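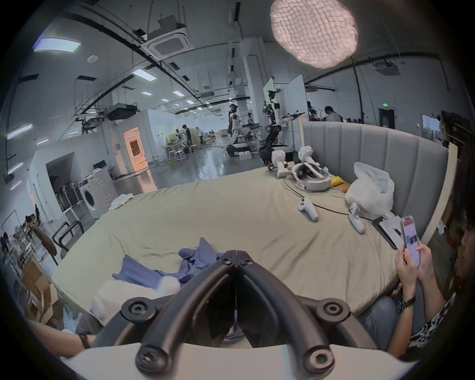

Zoltán Kelemen asks whether a bed that has served as a table all day has to be stripped completely before it can be made, or whether the things on it may simply be moved to one side. The items should come off. Moving them to one side leaves the sheet creased under them, and small articles tend to be lost between the mattress and the headboard. The sheet itself may stay on if it is clean.

The procedure below forms part of the Greltham household guidance and was last revised on 3 July 2018. It applies to any large bed on which clothing, small electronics, papers and packaging have been put down together. A first attempt may take 60 minutes. Later ones are considerably shorter.

Before you begin

Have ready two boxes or baskets, a soft dry cloth, a bag for waste and a chair on which bedding can be laid. Clear a path on both sides of the bed. Cardboard boxes standing on the floor beside it should be closed or moved against a wall, as they are easily kicked while a sheet is being pulled straight.

Anyone sitting on the bed should be asked to collect their own telephone, papers and pens first. Other people's papers are not to be sorted on their behalf – keep them in one pile, in the order in which they were found.

Step 1. Remove the waste

Go over the bed once for packaging only. Look inside every plastic bag before it is thrown away, and feel along the bottom with a flat hand. Small packets are set aside unopened until their owner has been asked. Bubble wrap that is still in good condition may be folded and kept with the boxes.

Step 2. Lift off electronics and cables

Follow each cable by hand from one end to the other before lifting anything attached to it. A thin black cable is easy to miss where the fabric is wrinkled, and a pull at one end may bring a controller or a tablet to the floor. Coil the cable in wide loops and secure it loosely.

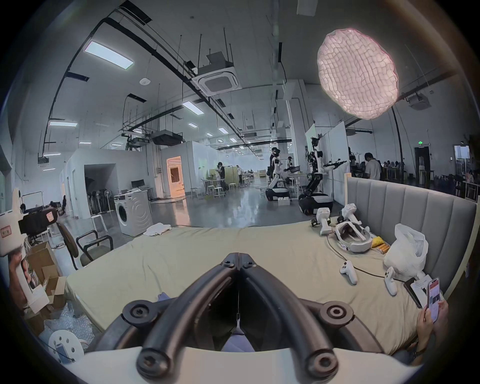
Headsets are carried by the body and not by the strap. Place them in the first box with the lenses turned away from anything hard, and lay the controllers next to them with a folded cloth between. Telephones lying face down are turned over and checked for scratches before they are handed back. Nothing heavy goes on top of this box.

Step 3. Sort the cloth items

Everything made of cloth that does not belong to the bed goes into the second box. Shake each garment once over the bed, check the pockets and decide whether it is to be washed or folded. Where there is doubt, wash it. Pillows are put on the chair.

Garments for folding are laid face down on the cleared mattress, the sleeves brought in and the lower edge taken up to the shoulders. The method taught in the Tapia course, in which the garment is rolled, is equally acceptable, provided that one method is used throughout the household.

Step 4. Fold the towels

Towels are folded on the mattress before the sheet is straightened. Lay the towel flat with a long side toward you. Bring the left edge to the right edge, smooth it from the fold outward, and fold again in the same direction. Then fold the far end toward you, stopping at the near edge. A towel that is rumpled at the edges should be opened and started again. Do not press the layers down to hide an uneven fold.

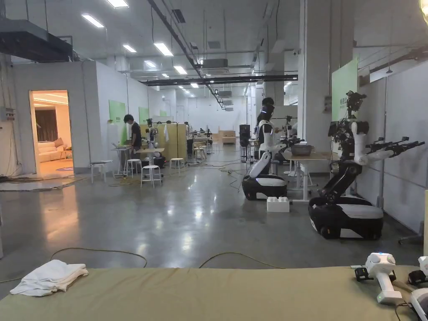 Put the finished towels in one stack with the folded edges facing the same way. Households following the Bumeo shelf plan should keep to a stack of 11 towels or fewer; thicker towels may call for less.

Step 5. Straighten the sheet

Stand at the foot of the bed and pull the sheet toward you with both hands. Move to each side in turn and smooth from the center outward. Tuck the corners at the headboard first. A padded headboard with vertical channels collects dust in the seams, and these should be wiped from top to bottom with the dry cloth before the pillows are returned.

Ok-hee Myung has asked for guidance on sheets that will not lie flat after tucking. In most cases the sheet has been put on crosswise. Remove it, find the longer side and begin again. Mattress protectors are treated separately and will be added to these pages in October.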